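Manipulation Laboratory, Ketudholm
Shared notebook, software section
Wednesday, entry opened 9:40
Present: W. Van Wijk, S. Mengal

Purpose of the session: to determine whether the revised grasp ranking in the Brosora planner can be merged before the March freeze. The previous entry closed with two open items, namely the stale transform in the wrist camera chain and the unexplained preference of the ranker for grasps near the widest part of the segmented object. The first is resolved. The second is treated below.

Transform issue. The hand-eye calibration was being loaded correctly at startup, but the perception node kept its own copy and did not refresh it after a recalibration. Shamim Mengal has moved the lookup into the request handler, so that each point cloud is stamped with the transform valid at capture time. The old cached path has been removed from the launch files. Anyone with a local branch should rebase before running on the arm — the parameter name has changed, and the old one is now ignored without a warning. A warning should be added.

Ranker. The score combines three terms: antipodal quality, clearance from neighboring masks, and distance from the mask centroid. On compact objects these agree well enough. On long, thin ones they do not, and the centroid term has been hiding the disagreement. We replayed 174 recorded planning requests with the term switched off. In 35 of them the top candidate moved to a different part of the same object. Those cases have been tagged in the replay set under "thin" and should be kept as a regression group.

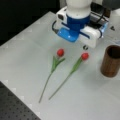
Instance separation remains the weakest stage ahead of the ranker. When two objects of the same color lie close together, the segmentation network tends to return a single mask, and everything downstream then plans for an object that does not exist. The tulip layout is a suitable test for this fault: the two red blooms have only a short gap between them, while the stems run roughly parallel toward the lower left. A merged mask places its centroid near the blooms, and the clearance term cannot object, as it sees no neighbor. The stems carry better evidence of separation than the blooms do, and the mask splitter should therefore be given the skeleton of the full mask instead of its color clusters. The brown cup should be retained as a collision object in the planning world for this layout, with its open rim modeled as solid for the present.

Splitter, first implementation. Skeletonize the mask, find branch ends, group branches by direction, and split where two groups share no stem segment. Leaves are a difficulty. A leaf that spreads away from its stem can pass the direction test and be reported as a separate object. Willy Van Wijk proposes a minimum branch length expressed as a fraction of the longest branch. I have set this to a parameter and left the default conservative.

Timing. Median planning time with the splitter enabled is 88 ms on the Hermans workstation, against a budget of 100 ms. The margin is thin. Most of the cost is in the skeleton step, which still runs at full image resolution.

Decisions:
Centroid term to be disabled by default and kept behind a flag.
Transform fix to be merged today.
Splitter to remain on its branch until the leaf case has a test.

Open items:
Warning for the retired parameter name (Mengal).
Skeleton step at half resolution, with a comparison on the "thin" group (Van Wijk).
Nitel driver still drops the first force reading after a reset. Not investigated in this session.

Entry closed 16:15. Arm parked, controller left on.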